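Second-hand acoustic with a lifted bridge - worth repairing?

Posted in Strings and Repairs

Dranier
I bought a used Cavix acoustic in October to play at folk sessions. The back edge of the bridge has started to lift and I can slide a bit of paper under it. It still holds its tuning, but the action has gone up past the twelfth fret. A shop has quoted me 90 pounds to take it off and reglue it. Is that fair, or should I do it myself?

Abelardo Apaza
Fair price, and I would pay it. Slacken the strings today and leave them slack until it goes in. The bridge has to come off with heat, and both surfaces need cleaning back to bare wood before any new glue goes on. Ask them to check the braces while they are in there. Don't try to run superglue under the gap - it makes the proper repair much harder later.

Berge
had this on mine, just put lighter strings on and it was fine for 2 years

Dimetti
Lighter strings will slow it down but the gap won't close. I do agree with slackening them. If you want to learn, practise on a scrap guitar first. You need a proper bridge clamp and a caul that fits between the braces.
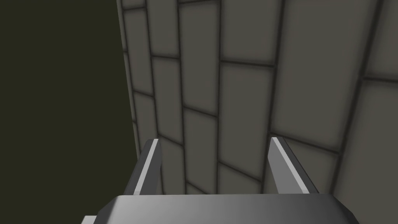 Leave it clamped overnight, and give it another full day before you bring it up to pitch.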